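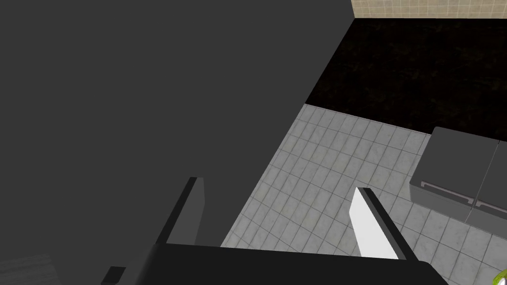
Section 2: Installing the Zernel Under-Sink Water Filter

Welcome back! If you have read Section 1, you have already unpacked the carton and checked the parts against the list, and you are ready for the part where water finally gets involved. Set aside an unhurried morning for it. Most of the work is easy, but you will be doing it on your back or your knees, and it goes better with a folded towel under you and nobody waiting to wash the breakfast dishes.

The Zernel connects to the cold water line only. It has its own small faucet, so your regular kitchen faucet will keep working the way it always has.

CAUTION: Never connect the filter to the hot water line. Hot water will damage the cartridge and can deform the housing.

CAUTION: If your shutoff valve is stiff, crusted or weeping, stop and have it replaced before you go any further. Please don't lean on it with a wrench.

What you will need

Adjustable wrench
Phillips screwdriver
Bucket and two old towels
Pencil
Flashlight or headlamp
Tubing cutter (a fresh utility blade will do if you cut slowly and squarely)
Kit 416, which is the bag with the tee fitting, the blue tubing and the spare O-rings

Before you start

Clear out the whole cabinet, including that back corner where the old sponges live. Wipe down the floor of the cabinet and let it dry completely, so that any drip you find later on is a new one.

Mounting the head

1. Hold the filter head against the side wall of the cabinet and slide a cartridge into it. Check that you can get the cartridge out again with one hand. It needs a good hand's width of open space below it.

2. Mark the two screw holes with your pencil. Take the filter away before you drill anything.

3. Drill shallow pilot holes and drive in the screws, leaving the heads a little proud of the wall.

4. Hang the bracket on the screws, slide it down until it seats, and tighten. Snug is plenty.

Note: If the side wall of your cabinet is very thin, use the floor stand from the carton instead. The filter works just as well standing up, and Trinidad Palma on our support desk has had hers on the stand for years.

Choosing a place for the door tag

Every Zernel comes with a plastic tag on a loop of cord, and we would love for you to use it. The cartridge is good for 2,000 liters, and it is remarkably easy to forget when you put the last one in. Write the date on the tag with a permanent marker, like so: 11 September 2024. Then hang it where you will see it whenever you go into the cabinet.

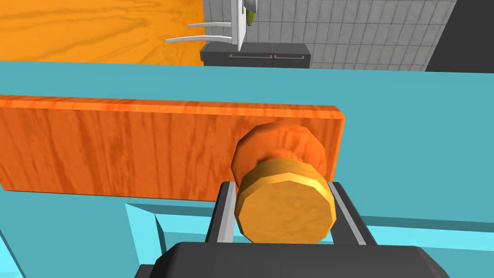

The tag cord is a simple slip loop, and it will fit most cabinet hardware without any fuss. Bar handles hold it well at either end, and finger pulls need the adhesive hook from Kit 416. Easiest of all is a round knob with a narrow neck behind a broad front disk, like the golden-yellow one on the orange wood door, where you can drop the loop over the disk and draw it closed around the neck. If you would rather keep the outside of your doors tidy (and plenty of people would!), hang the tag inside on the hook instead.

Connecting the water

5. Close the cold water shutoff valve under the sink. Open the kitchen faucet and let it run until it stops.

6. Put the bucket under the valve and loosen the supply line with your wrench. A cupful or so of water will come out – that is normal.

7. Thread the tee fitting onto the valve by hand. The rubber washer goes in first, flat side down.

8. Reconnect your supply line to the top of the tee. Finish with a quarter turn of the wrench.

9. Cut a length of blue tubing to reach from the tee to the port marked IN. Leave a gentle curve in it. A kinked tube will have to be cut again.

10. Push the tubing into each port until you feel it pass the first stop and reach the second. Give it a light tug. It should stay put.

11. Run the second length of tubing from the port marked OUT to the stem of the filter faucet, in the same way.

Note: If you are fitting the filter faucet through a stone countertop, we recommend having the hole drilled by a stone shop. Many sinks already have a spare hole with a cap on it, so look there first.

First flush

12. Open the filter faucet and leave it open.

13. Open the shutoff valve slowly, over several seconds. You will hear sputtering and some knocking as the air works its way out.

14. Let the water run for ten minutes. It may look gray to begin with, which is fine carbon dust from the new cartridge. Water your plants with it if you like, but don't drink it.

15. Close the filter faucet and run a dry finger around every connection. Come back in an hour and do it again.

If a fitting drips, close the valve, press in the collar, pull the tubing free and look at the cut end. Nine times out of ten it is ragged or slanted. Trim it square and push it back in.

If the flow is weak after flushing, check for a kink behind the cartridge, and make sure the shutoff valve is fully open.

Still stuck? Call Zotia customer care and ask for extension 119. Please have the serial number handy; it is printed on the underside of the filter head.

Changing the cartridge is covered in Section 3.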